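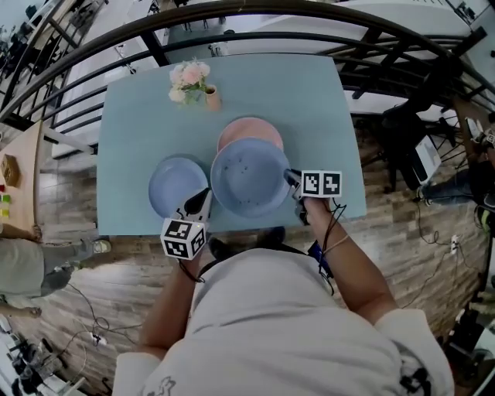

Photo: Ottilie Baumgartner

Softened water supply to Schwaiger begins as Zasell treatment works enters service

December 29, 2024

The central softening stage at the Zasell water treatment works has been placed in continuous service. It supplies the four distribution zones of the Schwaiger district, which until this month received untreated groundwater with a total hardness of 394 milligrams per litre, expressed as calcium carbonate. The operator, Lakex, confirmed the end of trial running after the last set of laboratory results was accepted.

Rated output of the new stage is 3000 cubic metres per day. This covers average winter demand in the district with one reactor on standby. During peak summer demand both reactors will run in parallel, and the share of bypass water will be raised slightly to hold the flow. Lakex expects hardness at the tap to vary a little between seasons for that reason, though it should stay within the same hardness band throughout the year.

Process

The works draws from three boreholes in the chalk. Raw water is pumped to a common header and divided into two streams. The first stream enters the base of an upright pellet reactor, where caustic soda is injected through a ring of nozzles. The rise in pH causes calcium carbonate to crystallise on grains of fine sand held in suspension by the upward flow. As the grains gain mass they sink to the bottom of the bed and are drawn off at intervals. Fresh sand is added at mid-height to replace them.

Water leaving the reactor has a hardness of 60 milligrams per litre. It is then mixed with the second, untreated stream in a blending chamber, dosed with a small quantity of carbon dioxide to correct the pH, and passed through the existing sand filters. Blending is controlled from conductivity and calcium readings taken downstream of the chamber. If either instrument drifts outside its set limits the reactor stream is diverted to waste and the works reverts to raw water until an operator has checked the readings.

Full softening was never part of the design. Water with very little calcium and low alkalinity tends to dissolve metals from pipework, and the district still has older copper and galvanised services. The blended supply retains enough of both to keep a thin protective layer on the inside of the mains. Magnesium is not removed to any useful extent by the pellet method and remains at its natural level.

The sodium content of the supply rises as a result of the caustic soda. The increase is proportional to the hardness removed and the final value is below the drinking water limit. Consumers on a medically restricted sodium diet can request the current figure for their zone from the laboratory.

The pellets are a dry, pale granular by-product with a high carbonate content. Atasik, which already handles filter sand from the works, has a contract to remove them for use as a soil conditioner. They are stored in a covered bay beside the reactor hall. Part of the load may later be ground and returned to the process as seed material in place of quarried sand, subject to a separate trial.

Commissioning

Civil works finished in the summer, but the start of supply was put back twice. The first delay was caused by a faulty valve actuator on the bypass line. The second followed a leak test on the caustic soda bund, where the coating had lifted at one corner and had to be stripped and relaid. The chemical delivery point was also moved to the north side of the building after the tanker access drawing was found to be out of date.

Trial running then proceeded in two steps. In the first, all treated water went to waste through the washwater lagoon. In the second, treated water was released to the hill zone alone, which can be isolated from the rest of the network with two valves and has its own service reservoir. Samples were taken at the reservoir inlet, the outlet and a set of consumer taps. Turbidity rose briefly at the inlet after the first changeover and fell again within the same shift. No change was made to the dosing at that point. The remaining three zones were connected one after another in December, each at night.

The change in water chemistry was introduced gradually to limit disturbance of existing scale in the mains. The network contains 60 kilometres of pipe, much of it laid in cast iron, and hydrants at the dead ends are being flushed on a fortnightly schedule until the spring. Short periods of discoloured water are possible during flushing. Running the cold kitchen tap until the water clears is sufficient. Hot taps should not be used for this purpose, as sediment can be drawn into the cylinder.

Effect on domestic equipment

The most noticeable difference for households will be in hot water systems and on items that are washed and left to dry. Hardness at the former level leaves a white film on glassware, dark plates, taps and shower screens once the water has evaporated. The film will form more slowly with the blended supply and should wipe off with a damp cloth in most cases. It will not disappear entirely. Scale already present in kettles and boilers does not dissolve in softer water at any useful rate and still has to be removed with a descaling agent.

Dishwashers with a built-in softener should be adjusted to the new hardness. The setting is given in the handbook, usually in degrees or as a numbered step. A machine left on the old setting regenerates too often and uses more salt and water than it needs. Over-softened water combined with strong detergent can also etch glass and dull the printed decoration on crockery. That kind of cloudiness is permanent, and it differs from a lime film in that vinegar has no effect on it.

Detergent for washing machines can be reduced to the dose printed on the pack for medium water. Separate descaling tablets are not normally required at that level. Households with their own ion exchange softener may keep it in use, but the inlet hardness programmed into the control head should be altered by the installer.

Hot water cylinders are best kept at 60 degrees Celsius where the installation allows it. Lowering the temperature to prevent scale was common practice in the district and is no longer needed to the same degree. It was never advisable from the point of view of bacterial growth.
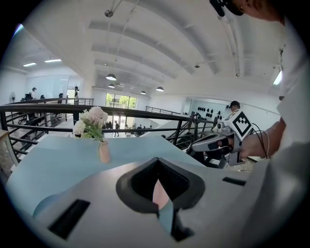 Lakex Drinking Water Department, Network and Laboratory Team

Cut flowers and house plants tolerate the new supply well. Lime-sensitive species such as azaleas and camellias may still show yellowing between the leaf veins if watered only from the tap, and collected rainwater remains the better choice for them. Vases with a white ring at the former water line can be cleaned with citric acid solution. Unglazed ceramic should be soaked in plain water first so that less acid is taken up by the body.

Owners of aquariums should test the water before the next partial change. The fall in carbonate hardness reduces buffering capacity, and fish kept for years in the old supply should be moved over in small steps. Home brewers and bakers who add mineral salts to a recipe will need to recalculate from the new analysis sheet.

Commercial users

Catering businesses, laundries and dental practices with dedicated treatment equipment were contacted by letter ahead of the changeover. Cartridge filters on coffee machines generally have an adjustable bypass, and the exchange interval can be lengthened after it has been reset. Operators of steam boilers should consult their water treatment contractor before altering any dose, as the ratio of sodium to calcium in the feed has changed along with the hardness.

Cooling towers may be run at a higher concentration factor. Lakex asks that sites intending to do so give notice, as the resulting fall in discharge volume affects trade effluent billing.

Cost and tariffs

The standing charge is unchanged for the current tariff year. The volumetric charge will be reviewed once a full year of chemical and energy use has been recorded. Caustic soda is the largest single item in the running cost, followed by pumping. The reactors add a small head loss, which has been met by refitting the impellers on two of the borehole pumps and did not need new motors.

Ottilie Baumgartner, process engineer at the Zasell works, said the first winter would be used to settle the blending ratio. "The raw water is very steady in composition but the demand is not. We would like to see a cold spell and a thaw before we fix the control limits," she said. "Until then the laboratory is sampling every working day, and the results go straight to the control room."

Monitoring

Routine samples are taken at the works outlet, at each service reservoir and at fixed points in the four zones. Lead and copper are being measured at an enlarged group of older properties, using water that has stood overnight in the pipe. Participants fill the bottles themselves and leave them out for collection before the morning round. The enlarged group will be kept until results have been stable for a year, after which the normal programme resumes.

The analysis sheet for each zone is available from the Lakex customer desk and is replaced quarterly. Reports of persistent discolouration, unusual taste or loss of pressure should be made by telephone, giving the street and the time at which the fault was first noticed. The next planned interruption to the softening stage is a one-day inspection of the reactor nozzles in the spring, during which the district will receive raw water. Affected streets will be listed beforehand.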